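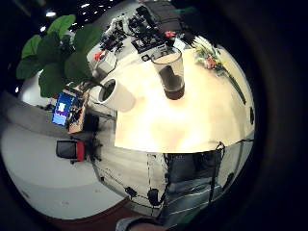
Dataset card / Workplace automation

Ostwood Table Clearing Set

Summary

The Ostwood set supports research on table clearing in shared office areas. It was prepared by Perent as part of a program at its Ostwood site, where clearing and resetting tables is being moved in stages from the facilities staff to an automated station. The set holds 575 recorded episodes, of which 332 carry full written labels.

Contents

Episodes cover short tasks on a light-colored tabletop: setting a fallen cup upright, moving a clear cup that still holds a dark drink, and working near flowers or a leafy plant without disturbing them. Clear plastic is labeled separately from opaque white cups. Liquid level is recorded as low, middle or high.

Effect on staff

Before the program began, six employees cleared tables by hand between meetings. All six remain in the facilities group. Two now supervise the station and decide which items it may handle; the others have taken on room setup and supply work. Staff asked that partly filled cups stay a manual task until the error rate was published, and Perent agreed. Staff also reported that supervising is less tiring on the feet but calls for longer periods of attention -- a concern that led to shorter shifts at the station.

Intended use

The set may be used to train and test grasping and placement models. It may not be used to measure the speed or output of individual workers. Operators' hands and clothing can appear at the edges of the wide-angle view. Names and schedules were not collected.

Known limits

Lighting is indoor and often warm, and reflections on clear cups lower label agreement. Objects near the rim of the view are strongly curved. Gevmont, a second site, is not represented.

Versions

The December release corrects labels for cups lying on their side. Files from the earlier Myung pilot are kept in a separate folder and should not be merged with this set.

Contact

Oona Kettunen, Data Steward, Perent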